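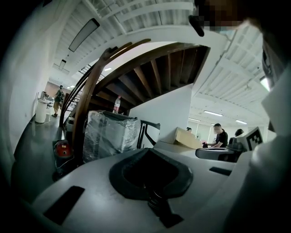

*Common room, Londley House, with the white ceiling.*

**Londley House Residents' Forum > Common Areas > Proposed repainting of the common room ceiling**

**T_Knezevic** (Managing Agent) wrote on 17 September 2018:

Residents are informed that the managing agent has received a quotation from Zupan Decorators for the common room ceiling. It allows for one coat of stain block and two coats of matt white. The cost to each flat would be £16, to be added to the January service charge. The room would be closed for 3 days. Comments are invited before the order is placed.

Teodora Kneževič

---

**flat207** wrote:

I wish to record an objection. The ceiling was painted when the windows were replaced, and I see no case for painting it again so soon. The corridor carpet on the second floor is in far greater need of attention, as I have set out in two letters to the agent.

E. Bauerfeind

---

**HY_Son** wrote:

With respect to Mr Bauerfeind, the carpet falls under a separate heading in the budget and should not delay this work. I would, however, ask whether a second quotation was obtained. Hulberg painted the stairwell to a good standard and their price was fair.

---

**T_Knezevic** (Managing Agent) wrote:

Hulberg were approached and quoted £240 more for the same work. Both quotations may be read at the office during normal hours.

---

**kieumai** wrote:

May I ask that the paint be a low-odour type? My mother attends the morning language class and is affected by fumes. I should also be grateful to know where the class will meet while the room is closed.

---

**flat207** wrote:

I note the reply concerning Hulberg. It does not address my point. A lower price for work that is not required is no saving. I ask that my objection be kept on file.

---

**T_Knezevic** (Managing Agent) wrote:

The objection is noted. Zupan have confirmed that a low-odour paint can be supplied at no further charge.

---

**X.Gu** wrote:

In answer to Ms Kiều, the class may use the small room beside the post boxes. I hold the key and will open it each morning. Please bring a chair if you are able, as there are few in there.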